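Pradis 260 Crash Recorder
In-car speed and braking logger, sold by Grisuslow

The maker says it will settle any argument after a wreck. We stock it, but we'd go easy on that claim.
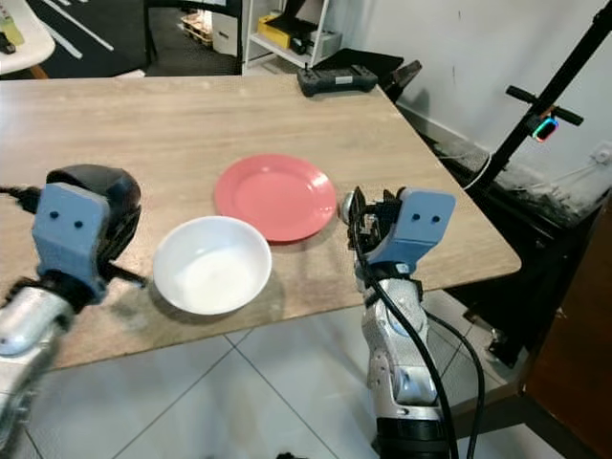
R. Arango, Equipment Buyer

It logs speed and hard braking, and keeps the last 8 minutes before a jolt. It won't tell you who was racing whom, or who had the green light. The box says "court ready" – ask your lawyer before you believe it.

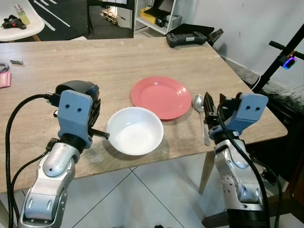
1 min read

Plugs into the lighter socket. The cord is 5 feet long, too short for most vans. Downloading needs the Plello cable, sold separately, and we think it should be in the box. 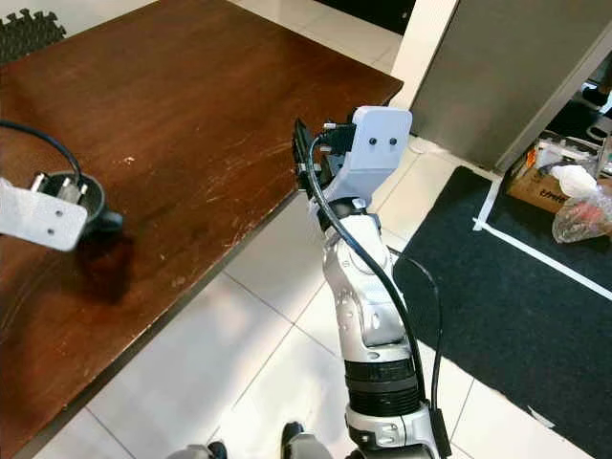 Dark wood tabletop, worn along the edge

Returns taken for 7 days, unopened only. Next shipment due in December.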